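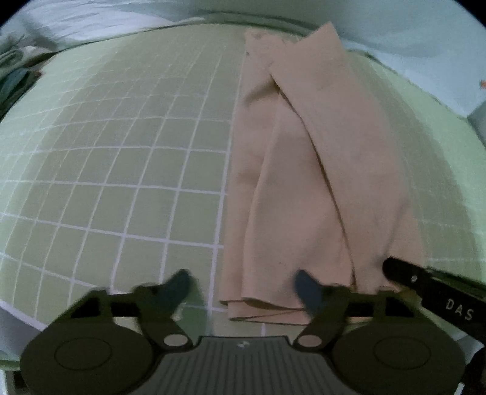 4. Folding the Napkin

The Aletti table linen set assumes you own a large flat surface and some patience. A gridded cutting mat will cover the first. For the second, allow yourself 3 practice napkins before guests are due.

4.1 Before you start

Iron the napkin on the setting printed on the care tag. Skip the starch for your first few tries, as it makes every mistake permanent until the next wash. Clear the mat of pins, crumbs and scissors.

4.2 The long fold

1. Lay the napkin face down with one edge along a grid line. Any line will do, but stick with the one you picked.

2. Bring the left side in toward the middle to make a long, narrow strip. Check its outer edge against the grid. If it wanders, open it up and go again.

3. Bring the right side over at a slant, so that its inner edge runs from upper left to lower right. It should cover part of the layer beneath and leave a tall, narrow triangle showing.

4. Let the top corner stick up past the rest. This is the point, and Paloma Gallagher, who drew the original pattern, will not hear of trimming it.

5. Tuck the bottom hem under until 2 inches show below the upper layers.

6. Smooth from the top down with the side of your hand. Press lightly along the folds and leave the middle alone.

Note: Peach and other pale colors show every crease, including the ones you didn't order. A faint diagonal line across the large panel usually falls out after 7 minutes under a heavy book. Cookbooks work well and finally get some use.

Caution: Never iron on the mat. It will warp, the grid will warp with it, and your straight edges will become a matter of opinion.

4.3 If the fold slips

Open the napkin as far as step 3 and redo the slant. Going all the way back to step 1 is allowed but bad for morale.

For the stand-up version, see section 5.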